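Packing Room, January

Vondoline has been moving its stock of spare parts out of the Westerberg building, and the packing has taken up most of the month. The gallery covers the sorting, the boxing and a bit of the tidying. Captions are by Leif Grønli and Tipene Quinlan, who kept the lists between them.

The count when we started was 2,445 parts on the stock sheet. A lot of these are small – washers, spacers, hose clips, knobs – and they had been stored by date of purchase, so the same clip could be in four places. We decided early on to sort by size first and part number second. That made the boxing faster but the labeling slower.

How the packing was done

Small parts go into paper envelopes with the part number written on the front in marker. Envelopes go into cardboard boxes, standing on edge like index cards. Anything longer than a hand goes into a bin and gets packed last, once we know which boxes have room.

We ordered 300 flat boxes from Hedow and had plenty of older ones left from the last delivery. The older boxes are fine for light parts. If a corner has gone soft, a strip of tape down the outside is enough. If the bottom sags, the box goes to recycling.

Each box gets a number on two sides and on one flap. The number on the flap turned out to be the one people read, as the boxes sit low and you look at them from the top. Leif added the shelf code under it after the first week.

Before a box is used it gets a look inside. Loose parts end up in the bottom corners, and a plain brown or gray piece does not show up well against cardboard. Tipene found a missing Donero bushing that way, in a box that had been marked empty and put back on the stack.

The gallery 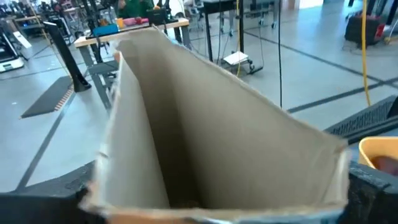
Looking down into one of the tall boxes. There is still something small and brown at the bottom. The orange-yellow bin on the right has a dark red object in it.

Tall boxes are the least popular ones with the packers. They hold a lot, but you have to reach down to the shoulder to set the first layer, and anything dropped in lands on its corner. We use them for foam sleeves and coiled tubing, which do not mind.

Where things stand

Box 101 was the last one closed before the break. The rest of the tubing and all of the knobs are still to do, and the final list should come out at 153 boxes if the tubing fits the way we think it will.

The shelf codes at the new place run left to right, starting from the door. Codes beginning with T are for tall boxes and are all on the floor level. Please do not put a tall box on an upper shelf, even for a short time.

If you took a part out during the move, write it on the sheet by the scales, with the box number and your initials. Corrections to the captions or the stock list can go to Tipene. Questions about shelf codes go to Leif, mornings before 10:30.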